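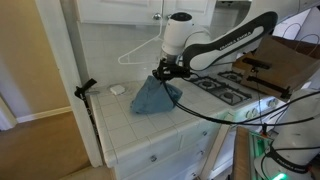 Laundry + linens

Katar closed Monday, boiler again. Towels go to Prunudach til it's fixed, 3 bags max per household. Tags on please!!
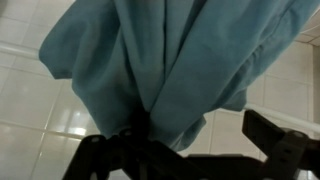
Swap shelf

Back in April. Wanted: bath mats, tea towels, flat sheets. No pillows, we still have 6 from last time. Bajwa giving 200 hangers, first come.

Roof fund now at 3,126. Gralliletti quote came in higher than we hoped, so the raffle is

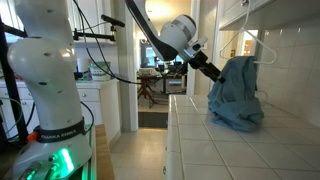

back on, tickets at the desk untill noon. Cash only, bring change.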